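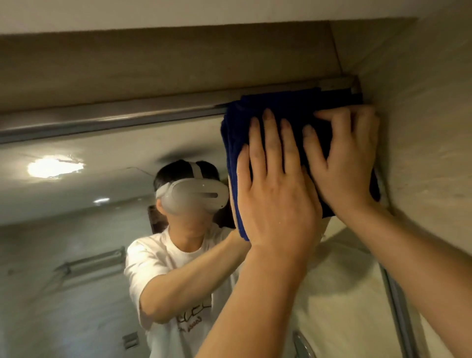 Gönül Işık started cleaning houses the winter her second son was born, and 80 regular clients later she still talks about the work the way other people talk about gardening. "You begin at the top, always," she told me over tea one Wednesday, "right up under the rail, with a blue towel folded thick and both hands on it." Her shoulders complain a bit more these days – she laughed when I asked – but she wouldn't trade it for a desk.

What she loves best is the company. "Mrs. Öztürkmen makes me sit and eat before I'm allowed to touch a bucket!" The firm, simply called Işık, now covers Pokness and a good part of Gestov, and her boys answer the phone.

We use cookies to improve your visit. Accept | Manage settings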